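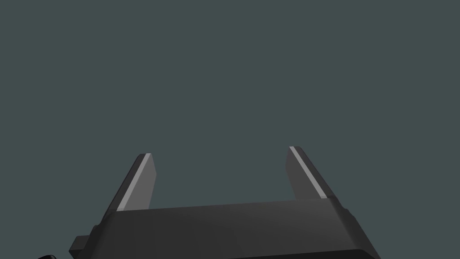

A las cuatro de la mañana llegó la orden de correr el ala derecha hasta el molino de Juller. El coronel la leyó de pie, se la pasó al ayudante y preguntó quién la había firmado. La firma era la de siempre. Eso no lo tranquilizó.

—Si voy al molino, dejo el vado —dijo.

El ayudante contestó que el general debía de saberlo. El coronel lo dudaba. El general llevaba dos días en Sundach, en una casa con postigos, mirando un mapa donde el vado ni siquiera tenía nombre. Los hombres lo llamaban Mama, por una lavandera que, según unos, se había ahogado allí y, según otros, seguía viva y cobraba pensión.

Quedaban 134 hombres y dos cañones, uno de ellos con la rueda atada con soga. La orden hablaba de «la brigada». El coronel subrayó la palabra con la uña.

Mandó la mitad al molino. Era una forma de obedecer que ya había visto fracasar en Addo, y así se lo dijo al ayudante, que anotaba todo con buena letra.

—¿Pongo también eso, señor?

—Ponga que hemos cumplido.

Con la primera luz se oyó fuego al norte, más allá del molino, donde el general había jurado que sólo había bosque. En el vado no se movía nada. Un sargento aseguró que el enemigo se retiraba, y el coronel le preguntó cómo distinguía una retirada de una niebla. El sargento pidió permiso para volver a su puesto.

A las siete vino otro jinete. Traía la misma orden, palabra por palabra, con la hora corregida. El coronel la dobló, la guardó con la primera y pidió café.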